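4. Sorting counter — handover to the arm

Read before your first shift with it. Replaces the December sheet, bin that one.

1. Clear your own things off the counter. Mugs, phones, keys.
2. Sign on at the Prurkus panel. Wait for the green light, then step back behind the line.
3. Press START once. Twice cancels and you begin agian.
4. Let it finish the item it is on. Don't help.

Note: the arm does the first pass only. Anything it leaves goes to whoever is on lates, same as before.

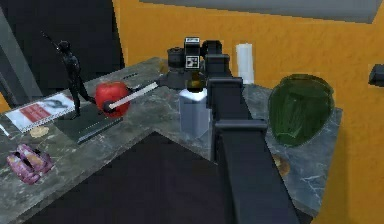 5. Two wrong picks in a row — press HOLD, write it in the book, call Njoroge Were on 330.
6. Service is due every 2,000 picks. Hafþór Bundgaard does it, not you.

CAUTION: never reach across while the light is green. Stop it first. Even for a quick grab.

What changes for you: no more hand counts at the end of shift, the panel keeps them. Checking is now a job of its own and goes on the rota, 16 minutes per slot then swap. Grades and pay stay as they are. Langat staff are trained allready, Darnden still to do.

Last changed 26 Jul 2020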